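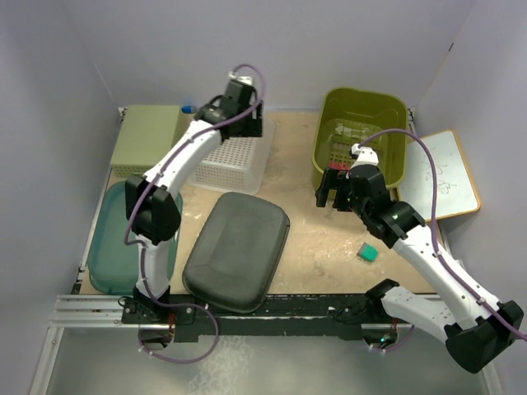 I've never been good at open days. I show up late, I eat the free cookies, I nod at things I don't follow, and I go home with a tote bag. So when my neighbor Maricel Abella talked me into driving 50 miles to Pliltdale for the robotics day at Balogun, I figured I'd get an easy column out of it and maybe a pen. What I didn't expect was to spend most of the afternoon glued to one table. Two white-and-black arms, one on each side, purple cables looping all over the place, and between them the sort of stuff I have under my own kitchen sink — baskets, a tray, a little sponge block. I loved it! I'd driven past whole halls of car plants in my life and never once wanted to stop, and now I was elbowing a teenager to get a better spot.

Here's my opinion, and Maricel has already told me it's wrong. I think every company that builds these things should have to show them doing chores, in front of regular people, with no music and no narrator. The big screen in the lobby at Balogun had the other kind of show (swooping shots, drums, a voice like a movie trailer) and I couldn't tell you one thing I learned from it. The table I could follow. When an arm went for something, I had a guess about how I'd do it, and I could compare.

Mieczysław Michalski was running the session, and he let people ask whatever they wanted, which took some nerve. A man near me wanted to know if it could fold a fitted sheet. (I can't fold a fitted sheet.) Mieczysław said no, and went right on with his afternoon. I trusted him more after that than I would have after 800 words of brochure. Somebody else asked what it would cost, and he said he didn't know yet, and I liked that too.

Maricel's side of it is that slow demos scare off the money. She used to sell dental equipment, so she's seen buyers get bored. Her line in the car was that people want to see the finished thing, and if you show them an arm thinking it over above a basket they'll decide it's junk. She may be right about buyers. But an open day isn't a sales call, or it shouldn't be, and most of us in that room weren't going to buy anything bigger than a sandwich.
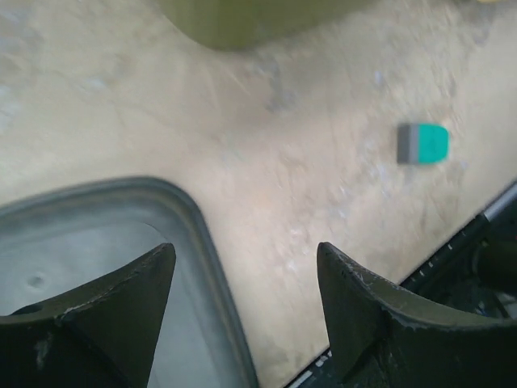
Would I want one of these in my house? At today's stage I'd pass, mostly for lack of space, but I'd take one at my mother's place in Nendholm the minute it could clear a table without somebody standing by.

She's had a bad shoulder since November and the high shelves are a real problem. That's the part I kept chewing on the whole way home, long after Maricel had moved on to the parking, which she thought was a disgrace. I'd like to see next year's day run for longer, with more tables and fewer screens, and the cookies put somewhere I can find them.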